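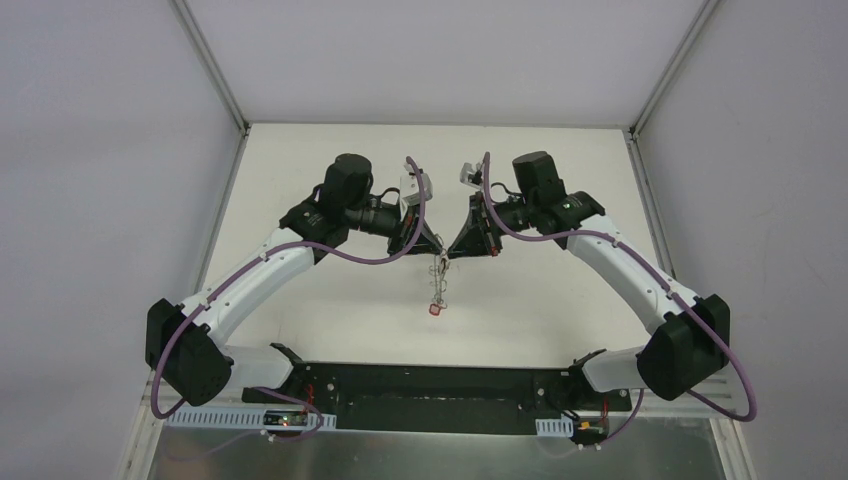 Page last changed: Sunday, March 8, 2026

About Gullano

Hi, and welcome! I'm Slavica Pavlović, and together with Cường Tô I run Gullano, a small shop that spends its days finding out whether machines can do chores yet. Short version: some chores, some of the time, if you don't mind waiting. The long version is the rest of this page, so get a coffee.

How we got going

I used to manage the packing floor at Mladenović, a family firm that makes key rings, luggage tags and those little hang tags you get on gift boxes. A lot of that work is fiddly. You pick up something limp, you find the end of it, you pass it to your other hand, you hook it onto something else. I had people on my floor who could do it while arguing about soccer. Every year somebody in a nice jacket came by to tell us a robot would be doing it by September, and every year September came and we were still doing it by hand.

Cường was one of the people in jackets (he'll hate that I wrote this). The difference was that he came back, and he asked if he could sit at the bench for a week and do the job himself. He was terrible at it! By the Friday he'd filled a notebook with everything his fingers had to do that he had never thought about, and that notebook is more or less how Gullano started.

What we do all day

We test two-armed setups on small, boring, real jobs. Some come from shop floors and some come from kitchens and laundry rooms. A customer sends us a box of whatever it is they handle, tells us how it's done now, and we try it on the bench until we can give them a straight answer. So far we've been through 136 different jobs, and each one gets its own write-up, including the ones that went badly. Those are the write-ups people ask for most.

My own favorite group is what we call danglers: anything thin that hangs, like string, chain, cord or a tag on a loop. A person grabs a dangler without looking. For a pair of grippers it's a headache, because the thing swings when you move it and hides behind the very fingers that are trying to hold it. We've put a small camera on each gripper so the arms get a close look at the work, and that has helped a lot. Passing a dangler from left to right is still the part where I hold my breath.

So can they do it yet?

People ask me this at weddings. Here's what I tell them.

Picking up one stiff thing from a clear table and putting it somewhere else: yes, go ahead, that's fine now. Sorting small parts that don't tangle: mostly yes. Folding a towel: yes, slowly, and you'd have it done before the arms got hold of the second corner. Hooking a tag onto a chain: on a good day. Untangling a drawer of charging cords: no, and please stop mailing us your charging cords.

The best run we've had on a tag job was for Breltley, who sell zipper pulls and wanted to know if one bench could work through a 2,000-piece order. It could, but it took 16 shifts, and Cường was standing next to it for far too many of them. Their own crew would have been finished and home. We told them to keep the crew and ask us again in a year, and they did ask again, so I guess we said it nicely enough.

We also look after a long-running home chores project named Pemel. That one is all about the stuff you do without thinking: pairing socks, closing a zip bag, getting a twist tie off the bread. There are 70 chores on the Pemel list and we add to it whenever one of us gets annoyed in our own kitchen. The twist tie has beaten us every single time.

What we're like to work with

We're slow to promise things. If your job needs a person, we'll say so and charge you for the testing and nothing else. We like visitors, and we especially like visitors who do the job themselves and can show us how their hands go, so please bring the person from your bench along with the person from your front office. If you've got a manager who says it looks easy, bring them too, and we'll give them a chair and a box of chain.

Want to send us something?

Drop us a note through the contact form first and tell us what the piece is, how many you handle in a day and what usually goes wrong. Then send a small box, with a few of the bent and ugly ones mixed in. Cường opens the mail and I answer the phone, except at lunch, when it's the other way around.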